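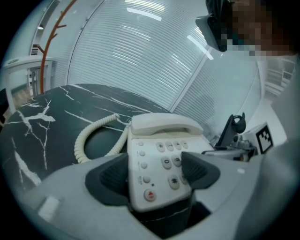
**Geneck 278 corded desk phone, white**
Sold by Skomport. Item price $94, line cord included.

We stock this phone because hotels and dental offices keep asking for it. Whether you need one at home is another matter. The maker's leaflet promises "crystal voice." We compared it with a Hosoda that costs a third less and couldn't hear any difference on a normal landline. If sound is your only reason to upgrade, keep your money.

What you do get:

- Coiled handset cord, replaceable with any standard one
- Memory for 5 numbers
- Redial and mute
- Works on line power, no adapter

The leaflet also says the keys are tested to 1,000 presses. That's a strange thing to brag about. A busy front desk gets there in a week or two, and we have asked Geneck for a better figure. No answer so far.

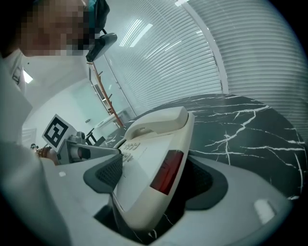 Side view, with the dark red panel next to the keypad.

**Will it work on my line?**

On a plain analog line, yes. On an internet phone service you need an adapter with a phone jack, and the cheap ones can be fussy about ringing. Reiko Tsuchiya on our support desk tried it with the Trandero adapter and it rang every time, but she wouldn't promise the same for other brands. Neither will we.
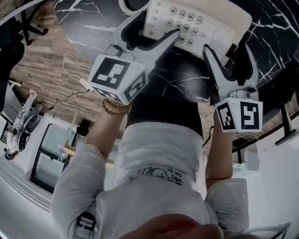
White desk phone on a black marble-patterned table.

**Returns**

Unused, in the box, by the end of September. Wall bracket sold separately, and overpriced in our view.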